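4. Materials and table layout

4.1 Why small open bins

The earlier sections dealt with the drawers and the shelf units. Here only the tabletop. Most small-item tidying in the Pudcombe households ended up on a table at some point, whatever the furniture it was meant to end up in, so the table needed its own treatment and got it rather late in the project.

Open-topped bins were chosen over lidded ones after the pilot. Lids slowed everything down and the notes filled up with remarks about lids. Where does the lid go while you are sorting, who put it back, is a bin with its lid resting on top closed or not. None of this was what we wanted to study. Lidded boxes are taken up again in Section 6, with the wardrobe material, and left out of everything below.

Two bins and no more. Marjorie Sugden's Zinddale fieldwork had used a whole row of them and the coding became very difficult, with people starting one category, giving up on it, and then using the same bin for leftovers. With two there is still a leftovers problem but you can see it. A thing goes in one, or in the other, or stays on the table. The third case we call "left out" and it is treated as a proper outcome all the way through, see 4.4.

4.2 Colour

Red and yellow. Chosen for contrast against the tabletop, and because neither has a fixed meaning in the homes we visited (blue and green both did, from the recycling). Participants were not told what the colours stood for. Some asked. The answer given was always that they could decide, and their decision was written down if they said it out loud.

What people did with this was uneven. A fair number used red for things to be dealt with soon and yellow for things to be kept, though the reverse turned up too. Others sorted by size and ignored colour compleetly. One participant put everything into the red bin, then moved half of it across to the yellow, then said she prefered it the first way. Coded as a single sort with a revision. Possibly that undersells it.

Colour also matters when the items share it. An orange-yellow ball beside a yellow bin gets put in the yellow bin, more often than we had allowed for, and it did so even in sorts where the participant had announced some other rule beforehand. "Well it matches" was the usual reason, if a reason came at all. We keep the ball in the set anyway. Taking it out would have meant re-running the Zinddale sorts.

4.3 The tabletop and the positions of the bins

A smooth brown surface, large, with nothing on it to mark one part off from another. Patterned cloths were tried in the pilot and dropped. People lined things up with the stripes.

Bin position was varied between sorts. In the side-by-side layout, one bin stands to the left and one to the right, with open table between them. In the near-far layout one bin is closer to the person and the other further off, and the loose items lie in the space in the middle. Bins were set down at slight angles and not squared up to the table edge - squared bins made participants square everything else, which added a lot of straightening to the recordings and not much sorting. Item positions were not fixed either. The items were put down in a loose spread, close enough to one another that each could be reached without getting up, but not so close that they read as a pile. Figure 3 has the table and bins.

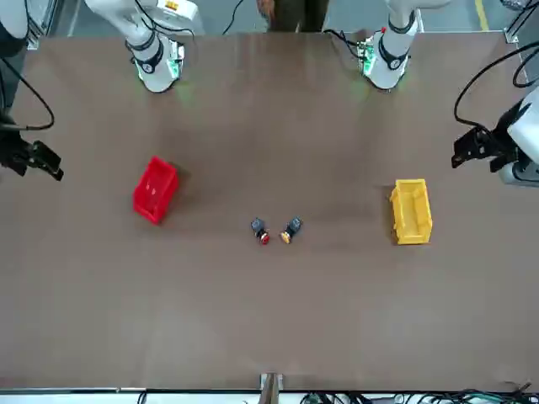
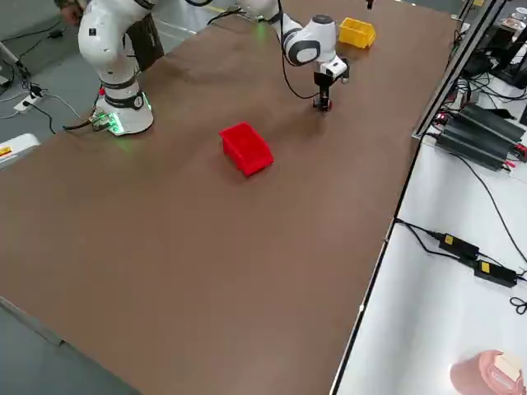
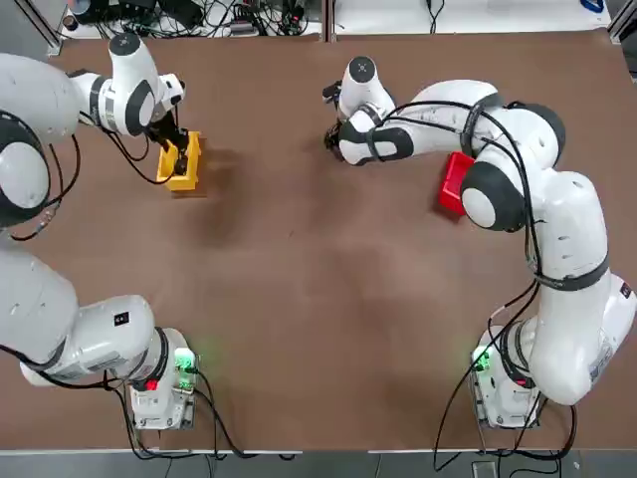
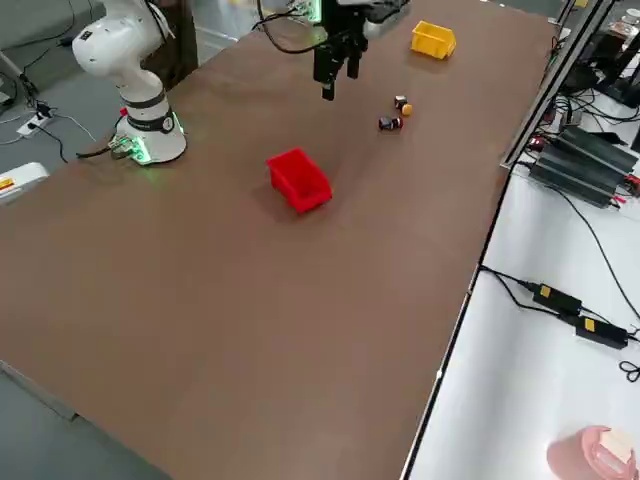

Figure 3. The brown tabletop with the bins. The red bin is in all four views; the fourth also has small items lying between the yellow bin and the red one.

In the fourth view the red bin is the nearer and looks the larger of the two for that reason. Worth saying, as the nearer bin effect reported below is partly an effect of how big the nearer bin looks from the chair. We can't separate the two with this design. A later study might use bins of clearly different sizes and swap them over.

Shadow was a nuisance. A bin on a plain surface throws a shadow to one side, and under the strong lighting at the second site small dark items lying in it were missed by participants and, on the first pass, by coders. The red bin in the first view has this, the shadow going up and to the right of it. Dark items were kept clear of the bins from then on. The earlier sorts where something had been missed were kept but flagged.

4.4 Items

The full pool held 50 small items, of which only a handful were out at a time. Drawn from what the Pudcombe participants said was lying about on their own tables: cubes, balls, batteries, tape, bottle tops, clips, small toys with a part gone. No paper. Paper behaves differently, it gets stacked and then read, and then the sorting stops altogether. Nothing sharp, nothing edible.

Three loose kinds, for coding only and never mentioned to participants.

Sits where you put it. Cubes, mostly. A small dark cube with markings on its faces is easy to set down, easy to find again, and people turn it over to look at the other sides before deciding. Turning over is coded as handling and not as hesitation. There was a disagreement about this between coders which was settled in April and the earlier sheets were redone.

Rolls. The balls, and anything round enough. Rolling items went into a bin earlier than anything else regardless of rule. They were put in to stop them moving, it seems, and the actual decision came afterwards, if it came. Several participants took the ball back out at the end of the sort and placed it again. Final position is what counts in Table 4 but the early placement is given in brackets.

Lies on its side. Things that could stand but don't. These collected the most "left out" codes. A participant would stand the thing up, look at it, sometimes lay it back down and carry on with something else. Whether standing a thing up counts as tidying was a long argument. We say yes, weakly. It is coded as its own move, with no bin.

4.5 Procedure

A sort began with the bins empty and ended when the participant said it was finished, or stopped touching things and did not start again. No time limit. Instruction kept to one sentence, "please tidy these away however you would", said once. If asked to repeat it the experimenter repeated it word for word and did not add anything. The word "away" was probably a mistake. It suggests the bins a bit too strongly and may have pushed down the number of items left out; the Kusport version of the task says "tidy these" and the two should not be compared without allowing for it.

Moving the bins was allowed. We had not expected it to be common. It was common. Participants slid a bin towards the items, or tipped it on to one end and swept things in with the side of the hand, or shifted it off to the side once it was full enough for their liking. Bin moves are given their own column in the coding sheet. A bin move at the very start, before any item is touched, nearly always went with a faster sort afterwards. Bin moves in the middle of a sort went with revisions.

Some moved the empty bin away entirely. That is a kind of decision about categories as well, one category will do, and is coded with the single-bin sorts.

4.6 What was recorded

19 participants across the two sites, and almost 600 placements once the flagged sorts are put back in. A placement is one item set down in one spot and let go of. Items picked up and put back in the same place are not placements, they are handlings. Items put down outside either bin but in a new spot are placements, out. If two things are picked up together and dropped in together that is two placements with the same time.

Five sorts were dropped. Interruptions mostly, a phone, a delivery. In one the participant stopped to fix the item, a clip with its spring out, and spent the remainder of the session on that. We were sorry to lose it.

4.7 First results for the table

Side-by-side layout: fairly even use of both bins, with a lean to whichever was on the side of the hand being used. Little revision. People set a rule quickly, and kept to it.

Near-far layout: the nearer bin fills first, and then one of two things. Either the further bin is used for whatever does not fit the rule, or it is pulled closer and the layout becomes side by side after all. In the second case the early placements tend to get revised. The far bin was described as "for the odds" and "the other one" and, twice, "the spare". Nobody called the near bin anything in particular.

Left-out items gathered in the middle of the table, between the bins. Hardly ever at the edges. We had thought that things which are left out would be pushed aside, as in the drawer study (Section 3), where they went to the back. On the open table they stay central and the bins are moved outwards around them. Radonjić suggests in the project notes that the middle is where undecided things belong because it commits to neither side. Could be. It is also simply where they started.

Emptying the bins was not part of the task and was not recorded, though several participants did it unasked, tipping one out and starting over with a different rule. These second goes are listed separately in Appendix B and are not part of the placement totals. They are slower than first goes. The rules are more detailed, the left-out pile is smaller, and in most of them the ball goes in the yellow bin again.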